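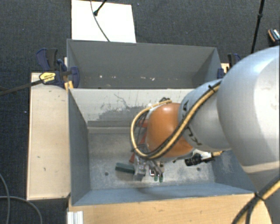

Fig. 1. Robot arm with two open-topped bins.

Getting Hired as a Graduate Engineer
Handout 3: From score to interview letter

Read this before the session and bring it with you. The slides are thin and the handout is where the detail went.

Where we left off

Last time we covered eligibility: degree class, age limits, and the box marked "any other relevant information", which swallows more applications than it should. Now we assume you are eligible and have a test score. What happens to it?

How the merit list is made

Most large recruiters of graduate engineers don't set their own paper. They borrow a score from a common written test, sort everyone by it, and draw a line. The sorted part is the merit list. The line is the cut-off, and it is set after the applications are in, so anyone who tells you in June what it will be is guessing, however nice their website.

Take Prakholm, our practice case for the term. Prakholm advertises posts in three branches (electrical, mechanical, civil) and the test is marked out of 1,000. Suppose the electrical cut-off lands at 640. A candidate with 641 gets a letter. A candidate with 639 gets a lesson in statistics. Each branch has its own list and its own line, and a fine score in one is worth nothing at all in another.

Ties are broken by the rules in the notice, usually the older candidate first. Read that paragraph. It is normally near the back, between the travel allowance and the warning about mobile phones.

Called is not chosen

Recruiters call more people than they need. Prakholm calls 300 for interview and later publishes a select list and a waiting list. Last year's select list had 272 names on it, a generous ratio by any standard, and you shouldn't plan your life around it. Motaung, the other case in your pack, calls far more people per post and says so in small type.

The interview letter

Letters go up on the recruiter's portal. They are not posted, and the email telling you they are up is a courtesy that may or may not arrive. Check the portal yourself, and check it early in the morning, when it still works.

When you have the letter, look at:
- your name, spelt as on your degree certificate
- your registration number
- the branch
- the venue and reporting time (if it says 8.30 am, doors may well close at 8.30 am)
- the list of originals to bring

Mistakes in the first three can be corrected if you write at once. Print two copies. The printer nearest the venue will be out of toner.

A word on preparation sites

Diltix and Tukitz both publish "expected cut-offs" and both will sell you a mock interview. The mocks are decent practice for sitting still in a jacket. Treat the forecasts as you would a horoscope, and on no account quote one to a panel.

Task for next session

1. Using the Prakholm notice in your pack, find the tie-break rule and write it out in your own words. Two sentences at most.
2. Do the same for Motaung. The rules differ. If yours match, read it again.
3. Draft a short email asking for a misspelt name to be corrected. Leave out your feelings.

Hand in on paper, stapled. Next handout: the panel, and what they mean by "tell us about your project".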